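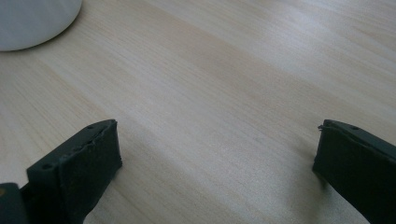 Fluvham Table Hire – your questions

Posted in December by Teodoro Montes

How far ahead should I book?
Two weeks is enough for most of the year. For December parties, ask by the end of October.

Do you deliver?
Yes, anywhere in Fluvham and Drakow. Delivery is £80 and covers collection the next morning. You can also pick up from our yard on Antal Road if you have a van.

Can you carry tables upstairs?
One flight only. Please tell us about stairs when you book, as we need to send 2 people.

What if a table gets marked?
Wipe up spills when they happen and use mats under hot dishes. We don't charge for light scratches. Burns and deep cuts come out of the deposit.

Can tables go outside?
Under a marquee, yes. On open grass, no – the legs sink and the tops don't like rain.

Do you hire chairs as well?
We stopped doing chairs last year. Kornél Lengyel in the office can give you the number of a firm that still does.

When do I get my deposit back?
Within five working days of collection, to the card you paid with.

Can I change my order?
Yes, up to three days before delivery. Have your order number ready.

Fluvham Table Hire, Unit 2, Antal Road | Office extension 2743 | © Fluvham Table Hire | Back to top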